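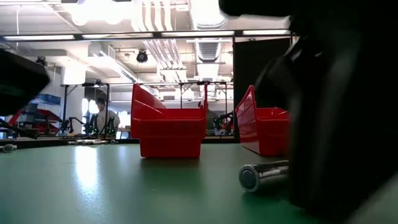 How many bins do you need on a workbench? Fewer than you own, and every one of them should be within reach of your sitting arm.

I have been thinking about this since April, when I finally cleared out the corner of the garage where all my hardware goes to die. I restore old cabinet fittings and the odd sewing machine, and over the years I'd collected what my friend Radwa calls "the sediment." Coffee cans, mostly. Coffee cans of screws, coffee cans of bushings, one coffee can that had a smaller can inside it, and inside that one was a single key to I have no idea what (I kept the key, obviously).

So I did what I always do when I can't face a job, which is buy storage for it. Red plastic bins, the kind with the high sloped back and the low lip in front. I've bought nice wooden boxes before, and little clear drawers, and a hanging thing with pockets that fell off the wall at two in the morning and took years off my life. The open-fronted bins win. You can see in, you can get your whole hand in, and when you're done you sort of toss the part in from where you're sitting and it stays there. A drawer needs to be opened, and if my hands are greasy I will not open a drawer. I'll put the thing down next to the drawer and tell myself I'm coming back to it.

The color matters more than I expected! I had gray ones for a while and they just melted into everything else. Red on a green tabletop you can find without your glasses on. I'm a big fan of a green top in general, by the way. Small silver parts show up on it beautifully, where on my old bare metal bench a pin could sit in plain sight for a week. The one thing I'd say against it is glare. Even a matte surface will throw a bright patch back at you if the light is straight overhead, and a shiny cylinder is worse, all streaks, so if you're trying to look at the finish on something, turn it or move your head.

Now, the sorting. My first try was by size, and it was terrible. Everything in my life is between one size and the next. Then I tried sorting by what machine it came off, which worked great until I mixed up the Gornby parts and the Penon parts, and those two really do use the same collar with a different thread, and I lost an evening to that. I said some things to a collar.

What I do now I stole from Othmane Fawzy, who ran the tool room at a place I temped at years ago. He kept two bins in front of him and that was it. One for parts waiting to be looked at, one for parts he'd looked at and was happy with. Everything else lived on a shelf behind him. When the first one was empty he went and got more. I thought it was fussy back then. I was twenty-three and I thought everything was fussy.

I'd add one more step to his, and that's the line-up. Before the small stuff goes in a bin, I set it out in a row along the back edge of the table. Just a short row, where my elbows won't go. It takes a minute and you'd be amazed what you notice when bits that are supposed to match are sitting next to each other — a burr, a bit of rust, one that's a hair shorter than its neighbor. Then they go in.

Long round parts are still my weak spot. If it's a cylinder and you lay it on its side, it wants to travel. I've tried a folded towel (fine, but it sheds lint), a strip of rubber mat (good, smells awful) and standing them on end, which is great right up until you bump the table and get the world's slowest bowling. At the moment I lay the big ones down close in front of a bin so at least they've got something to roll into. If you have a better trick, the comments are open, please help me.

Money, because somebody always asks. I spent 176 dollars on the whole corner, bins and top and a new lamp, and the lamp was most of it. Adel Ashour down the road spent 875 on a cabinet with soft-close drawers and I'm not going to say whose bench is tidier, but he did come over and borrow a bin. It has not come back.

Next up is the shelf. I have five coffee cans left to go through and one of them rattles in a way I don't like. There's also a bag of Nasr hinges that Madalena gave me when she moved, all of them stuck fast, so those are soaking under the bench until I work up the nerve. I still haven't found what the key fits.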